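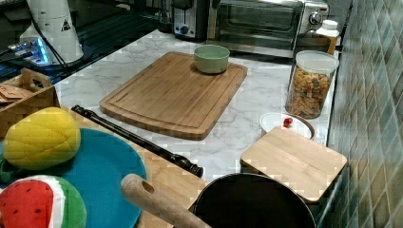

うちの台所。まな板に小鉢のせたまま

ゴシップ雑談スレ その4

1 まな板の人
日曜の昼にドティスの芸能コーナー見てた人いる?ジェイレン・パークの元バックダンサー説、また蒸し返されてたんだけど。本人は「昔ツアーで2年踊ってた」って言い張ってるのに、当時の名簿に名前がないらしい。私けっこう好きだったからショックで、昼ごはん作る手が止まったよ〜

2 kumo_kumo
見た見た!でも名簿って正式メンバーだけでしょ。代役とか地方公演だけの人は載らないことも多いと思うけどなあ

3 夜更かし税
>>2
甘い。代役なら代役って言えばいいのに、本人はインタビューで「センターの隣だった」とまで言ってる。盛りすぎ

4 まな板の人
センターの隣は私も引っかかってる……。でもエイモス・ドヴォラクが「練習場で見かけた」って話してなかった?

5 夜更かし税
あれは同じ事務所の後輩をかばっただけだと思う。ドヴォラクも今カサノ所属だし

6 はちみつ大根
元ファンクラブ会員です。ツアーには3回行きましたが、パークさんを見た記憶はないです。ただ後ろの列は20人くらいいて照明も暗いので、いたと言われたら否定もできません(笑)

7 kumo_kumo
>>6
現場の人の話ありがたい!ほら、否定はできないんだよ

8 夜更かし税
>>7
それ肯定にもなってないからね?

9 通りすがりのB
妹のバーナデットが番組で「姉の衣装、実家にまだある」って言ってたよ。出してくれたら終わる話なのに、なんで出さないんだろ

10 まな板の人
>>9
え、それ知らなかった!どの番組?

11 通りすがりのB
ヴンディスの深夜のやつ。最後のほうでちらっと。録画消しちゃったから一字一句は自信ない、ごめん

12 はちみつ大根
衣装だけなら後から手に入ることもありますよ。昔100着以上がチャリティーに出ましたし、私も申し込んで外れました

13 kumo_kumo
うわ、じゃあ衣装でも決まらないのか。もう踊ってるところを見せてもらうしかないね

14 まな板の人
それは普通に見たい!ヴンディスの配信探してくるね。見つけたらまた書きます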